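Tue 23 March
Workshop notebook, Drurkton touring build

Long day, and a good one, so I'm getting it all down before I forget half of it. Gareth Dawber rang first thing to say the Bramwell ice show has moved its load-in forward by 2 days, which would have had me in tears last year, but we're in decent shape this time. The castle flats are painted, the snow cart rolls, and the only big thing still giving us trouble is the moon.

The moon, then. It has to come down over the rink at the end of the first half, slowly enough that the skaters can circle under it, and on the first tries it twisted on its lines every single time. Poppy thought the pick points were too close together and I thought it was the winch (I always think it's the winch). We moved the points out to the rim and hung it from the workshop beam again after lunch, and it came down as straight as you please. So Poppy was right, and I've told her so, and now it's in writing too!

For whoever does the next hang: the new points are marked in blue pencil on the back of the ring. Ignore the red marks, those are the old ones. I meant to sand them off and ran out of afternoon.

Costume skates. Rocío Aguirre came by with the boot covers for the wolves and we tried them on the spare boots. They look wonderful, very shaggy, but the fur sits low at the heel and I'm worried about it getting under the blade on a backward crossover. She's going to trim it back and add a strap of elastic under the arch. She also wants to know if the tails can clip off for the quick change. I said yes before thinking about how, so that's on my list.

Snow. The 12 bags we ordered from Faltau are the coarse flake again. It falls nicely but it's no good on ice, the skaters feel every bit of it, and Trevor Kershaw will have my head if I send it out. Asked them to swap it for the fine. If they can't do it by the end of March we'll keep the snow to the aisles and the front rows, and the kids will probably like that better anyway.
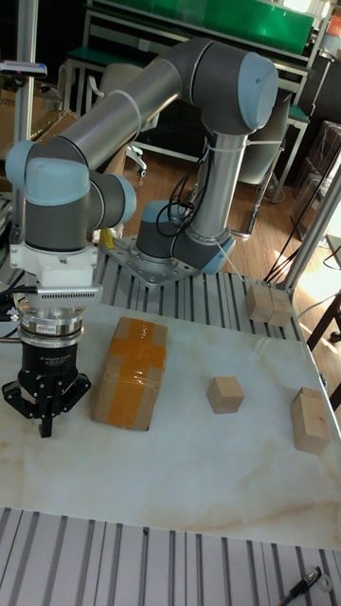 Gripper with fingers open over the table.

Lobby display: Trevor Catterall wants the old sleigh out front for family photos on opening weekend. It needs a new runner on the left side and a good clean, and I'd like a step on it so the little ones aren't being hoisted up by one arm. Gave it 30 minutes this afternoon and got the broken runner off, no further.

Still to do:
Tail clips for the wolves, try snaps before magnets
Ring Faltau again about the flake
Second coat on the sleigh step once it's built
Ask Gareth which door we're loading through at Bramwell, the moon won't go through the small one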